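Datasets > Grondholm > Tabletop faults

Search datasets Go

# Grondholm fault episodes

We love a clean run, but the messy ones teach us far more! This card covers 20 episodes from our two-arm table that ended in a fault, logged by Meinir Beddoe.

## Rice tray

The left gripper stalls when the fingers press too hard on the green block. Torque limit is now 12, down from 14.

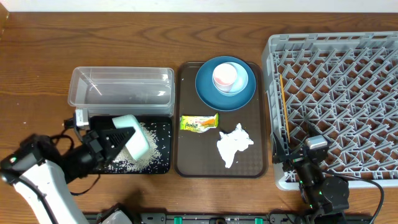
## Dish rack

The wrist view fills up with one big blue surface, and the planner loses the rack. It's our favorite bug so far, and Yasaman Babaei has a great patch on the way.
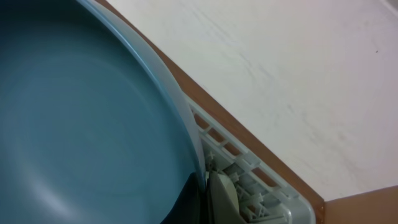
Wrist view, blue surface beside the white rack.

Hit the e-stop before reaching in.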